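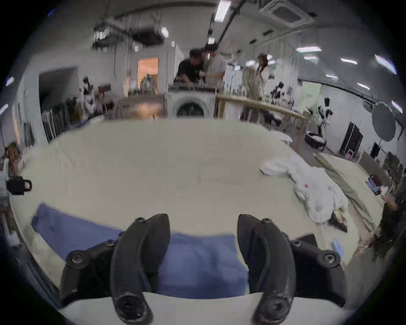 Cevthorpe Round Table Cover, Beige-Green: Review After Three Months

Reviewed by Anca Jitaru
16 February 2026

I bought this cover in November for the big round table in our sewing and mending room. The table is solid but the top had glue spots and a scorch mark from an iron, and I was tired of laying down a sheet every time somebody wanted to fold clothes on it. The cover cost me 85 dollars with shipping. I paid for it myself.

The color is listed as "sage sand." It is a pale beige with some green in it, paler than I expected from the listing. I like it. Blue and dark clothes show up clearly against it, and so do stray threads and pins. White things are harder. I have missed a white button on it more than once, and white thread disappears completely.

Fit

You send in the diameter and they cut to size. Measure twice, in both directions, before you order. My table turned out to be slightly out of round and I gave them the larger number, so there is a little extra on one side that I had to smooth under. If your table is in good shape you should not have this problem.

It arrived rolled, in a cardboard tube. The instructions say to leave it flat for a day before use. Mine took closer to four. The edge that had been on the inside of the roll kept lifting, and I put heavy books on it overnight. It has stayed down since then.

Surface

The surface is smooth, and for folding that is mostly good. Sleeves slide into place without catching, and a shirt can be turned around with one hand. Wrinkles press out with the palm. The drawback is that slippery fabrics move around too much. Lining fabric is a nuisance on it, and anything you want to cut with a rotary cutter needs its own mat anyway. Do not cut directly on this. I did it once, lightly, and there is a line.

Fluffy things shed on it and the lint stays on top, so one pass with a barely damp cloth picks it up. On the old bare wood I needed a brush for that.

Chalk wipes off. Blue washable marker wipes off if you get to it the same day. Ballpoint did not come off fully with dish soap, and I have not tried anything stronger.

Heat

Cevthorpe says not to iron on it, and they mean it. I keep the iron on the ironing board now. Mugs of tea have been fine, though I use a coaster.

How it holds up with a lot of people

Our room gets busy. On sorting days there are people on all sides of the table and clothes in heaps, with wrappers and other small stuff that comes out of pockets. The cover does not shift when people lean on it, even though it has no clips or elastic. I had expected to need double-sided tape and have not used any.

The edge is where I would look for trouble later. It is cut clean but not bound, and chairs bump it. So far I can see one small nick.

Compared with the Nedurier

Before this I had the Nedurier felt-backed cover on a smaller table. It is thicker and quieter, and better if you play cards or write on the table. But it was slow to dry, and the felt picked up hair from the floor whenever I took it off to shake it out. For clothes I prefer the Cevthorpe - it wipes down fast and I can get back to work.

Would I buy it again

Yes, for this use. For a dining table I would probably want something with a bound edge. I would also order a fabric sample first if the color matters to you. Samples were free when I ordered and took a week to come.

Four stars out of five. One off for the curling and the unbound edge.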